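木工与玩具制作 > 表面处理 > 水性红色上漆后木纹发花、棱边发亮,怎么判断要不要返工

楼主 olesia_b
手上一批积木块,红色,边长40毫米,四角和棱都倒过圆。底材是供应商发来的阔叶材,具体树种没写清楚,单据上只有“硬木”二字。工序如下:
100目定厚,240目过一遍,棱边手工倒圆,除尘,Hamdy水性色浆擦涂一遍,干8小时,Vavton哑光清漆两遍,中间用400目海绵轻带。
问题有两个。第一,大面上能看到淡淡的木纹条,还有几个小斑点。第二,上沿一圈比面上亮。客户(Andetti,做幼儿园教具)要求“颜色均匀”,没给色差数值。想问各位,这种程度算不算合格,要返工的话从哪一步退。

2楼 akos_fulop
先把“均匀”定义清楚。擦涂型色浆本来就透纹,要完全遮盖应该用实色漆。你用半透明体系去追求不透明效果,方向不对。
斑点分两种:凹的是管孔没填,凸的是灰。用指甲横着刮一下就能分。

3楼 Shirley Carrier
不同意楼上说换实色漆。实色漆膜厚,积木互相磕碰,棱上先崩,崩了露白茬,比透纹难看得多。擦涂的颜色吃进木头里,磕一下不显。我给幼儿园做过几批,退货全是因为掉漆,没有一次是因为看得见木纹。
棱边亮先不要急着动。哑光清漆在圆角处受光角度变化快,很容易看成一条亮边。换个散射光源再看,亮边没了就是光的问题。

4楼 olesia_b
回2楼:刮过了,两种都有,凸的多一些。
回3楼:换了漫射灯,亮边减弱,但还在。补一张。

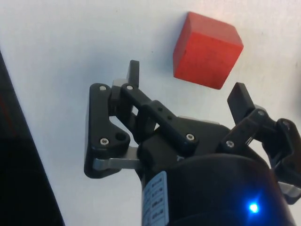

本帖最后由 olesia_b 于 2024年12月21日 编辑

红块衬着白底看,朝上的面最亮,正面是偏番茄红的一大片,木纹条和斑点都在正面,右边窄的那面偏暗。三个面出自同一罐色浆,同一天擦的。我的疑问是侧面偏暗究竟是背光,还是端面吸色多。

5楼 akos_fulop
单张照片判断不了。背光和端面吸色在照片里都表现为暗。把块转90度,原来的侧面朝灯,再看一次。转过来还暗,就是吸色。
另外白底会影响相机曝光,红色容易偏。要比色请在旁边放一张灰卡。

6楼 Sugeng Hutapea
补充一点工艺上的。端面吸色可以预处理:端面单独多磨一级,大面到240目,端面到320目,再刷一遍稀释过的清漆封闭,干透后用旧砂纸带掉毛刺,然后擦色。稀释比例看清漆说明书,各家不一样,别照抄别人的。
凸起的灰点基本是擦涂布的问题。普通棉布掉毛,换无纺布。

7楼 Shirley Carrier
端面预封闭我做过,有个副作用:封多了端面反而比大面浅,变成另一种不均匀。建议先拿废料试三块,封一遍、封两遍、不封,并排晾干再定。

8楼 akos_fulop
三块不够,同一块板上不同位置吸色都不一样。至少每组取同一根料的头、中、尾。
实色漆崩边我也保留意见。崩边的主因是棱太尖,漆在棱上挂不住。圆角做够,底漆选对,崩边可以控制。Jivholm的柜门件就是实色,棱上没见崩。

9楼 Shirley Carrier
柜门不会被小孩从桌上往下扔。应用条件不同,不能这样比。

10楼 Asabe Onyeka
两位说的不冲突,看客户要哪种。我的做法是签封样:挑一块色浅的、一块色深的,双方签字,落在中间的都算合格。没有封样,“颜色均匀”四个字以后扯不清。
顺便问一句,楼主这批料含水率测过没有?含水率差得多,同一批擦出来也会一深一浅。

11楼 olesia_b
含水率没测,仪器借出去了,回来补测。
转90度试了:侧面朝灯后亮度接近正面,仍略深。所以两个因素都有,背光占大头。
目前的安排:这批60块不退到白坯,凸点用600目海绵点磨,补一遍清漆;下一批端面按6楼的办法预封闭,取样按8楼的头、中、尾。封样已经跟Andetti提了,等答复。

12楼 Sugeng Hutapea
点磨注意别磨穿清漆层。磨到色层再补,补的那一块会发深,比灰点还显眼。

13楼 akos_fulop
补漆前后各拍一张,同一盏灯,同一个角度,带灰卡。不然下个月又要从头争一遍。

14楼 olesia_b
收到。灰卡已下单。

15楼 wood_feb
同问端面封闭,我这边是榉木,二月份做的一批也是端面深。6楼说的320目是机磨还是手磨?

16楼 Sugeng Hutapea
手磨,垫硬块,顺一个方向。机磨端面容易发热,木头表面压光了,色浆反而吃不进去。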